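4.2 What we learned from pushing with language

I went into this part of the project thinking the policy would struggle with long commands. It didn't, much. Where Guven fell over was on short ones, the kind a person says without thinking: "put the star by the cube," "get that one out of the way." We trained on 191 hours of pushing from the Clatgate bench, all of it relabeled afterward by people who watched short clips and typed whatever instruction they felt fit. That gave us a huge pile of phrases, and a lot of them were vague in just the way people are vague (which I love, but it makes scoring a pain).

So for this section we split the test commands into two groups. "Tight" commands name the block by color and shape and say where it should go relative to another block. "Loose" commands leave something out, usually the color. We ran both groups at 5 Hz with the same weights and the same time limit, and the person typing could send a correction whenever they wanted. Tight commands needed hardly any corrections. Loose ones needed plenty, and nearly all of them came early in the run, while the arm was still picking its first block.

Stougaard, our older baseline, does something different and kind of funny to watch. Give it a loose command and it commits to the closest block that fits, then sticks with that choice even after you type "no, the other one." We think that's a history problem. Its context window is 12 frames, and once those are full of pushing one block, a new sentence doesn't carry much weight. Guven sees the newest sentence fresh at every step, so it lets go faster. I wouldn't call it smarter, just less stubborn! 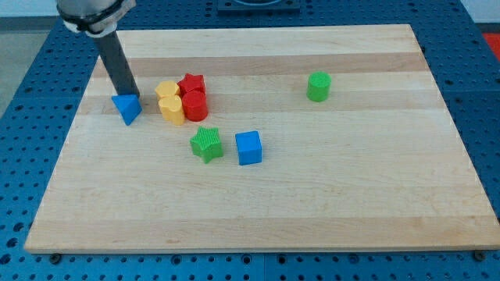
Figure 13. The Clatgate bench during the loose-command tests.

Loose commands get harder when shapes repeat, and our block set repeats them on purpose. In Figure 13 there's a red star in with the cluster and a green one closer to the front of the board, so "push the star to the cube" has two honest readings. The green one is right next to the blue cube already, and a policy that picks it has very little left to do. We scored either star as correct as long as the arm stayed with it, and I still go back and forth on whether that was too generous. Scoring by what the typist meant would be stricter, but we didn't ask them at the time, and I don't trust anyone's memory of it (mine included). The Gestthorpe replication will collect the intended block before each run, so the two ways of scoring can be compared on the same data.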